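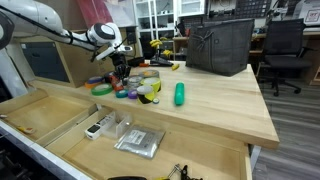 Photo: Sidier Workshop

Out and About > Workshops > Open Days

Print this page | E-mail to a friend

I've wanted a proper look inside the Sidier workshop ever since it moved to Hiker Lane in March, and the open day was everything I'd hoped for. I got there at 4, with an hour before closing, and spent most of it at one bench!

It's a beauty, a thick butcher-block top in pale maple colours, the sort you want to run your hand along. And the tape! Orange and purple, bright green, teal, plain tan masking tape, black and yellow hazard stripes, all in a loose crowd at one end, with a tall black mesh tote standing at the back (knotted in a bow, which I loved). My own tape lives in a biscuit tin and I can never find the end of it.

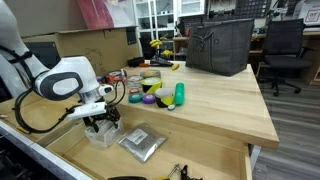
L. Iyer

The drawers are my favourite part. Pale wood to match, and one was open with a little clear plastic box, a flat foil packet with a small printed label and some black-handled odds and ends down the front. I could've happily gone through the lot. Up top, the hazard tape stood on edge beside a glossy green cylinder, and further back was a black stand of what looked like bananas.

Entry was $5 and the tea was included. Parking on Hosen Street is tight, so walk up from the station if you can. I've already pencilled in the next one and I'm bringing my sister, who has a garage full of timber and no decent bench.

Filed under: Sheds, Benches & Tools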